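Home News Town Life Business Schools Archive Subscribe

Keeping the Ikville library open until midnight

The night manager of the Ikville public library has worked the late shift for 3 years. She asked us not to print her name, because she would like people to talk about the hours and leave her out of it. We met in the reading room at nine in the evening.

"People thought it would be students," she said. "We do get students. But the first ones in after supper are usually from the bottling plant in Noston. They come off shift and they want a chair and a newspaper."

The library began staying open until midnight in February as a trial. In the first month, 1,953 people came in after eight. She keeps the tally in a notebook at the front desk and adds it up herself.

"The county wanted a number, so I gave them a number," she said. "What I would rather they had was an evening here."

The building was put up as a feed store and still has the loading door on the Trurow Road side. Heating it at night was the main worry. She said the bill went up, but less than the county had planned for, and the upper floor is closed at eight to save on it. 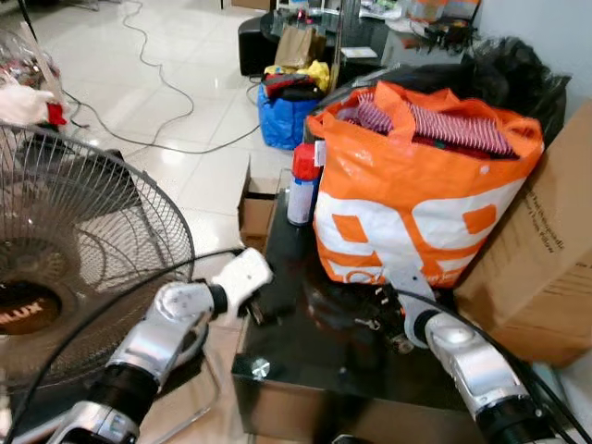
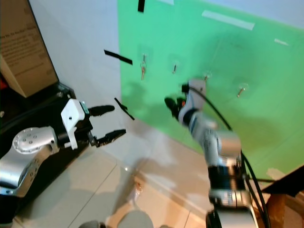
A stand fan near a table with bags and boxes, first photo; a green board on a pale wall, second photo.

She has 20 reading lamps and wants more. The ceiling lights are too harsh late in the evening, she said, and regulars have started asking for the tables with lamps.

Borrowing has changed too. Large-print westerns go out faster than anything else after ten. So do repair manuals. The library lent 546 items in the late hours last month.

"I don't recommend books at that hour unless I'm asked," she said. "They're tired. They know what they want."

The trial runs through the summer. Asked what she would do if it ended, she said she would go back to days and miss the quiet.

Related
Noston bus adds a late run
Trurow Road repaving delayed again
Li Bakery to open a second shop
Where to find a used reading lamp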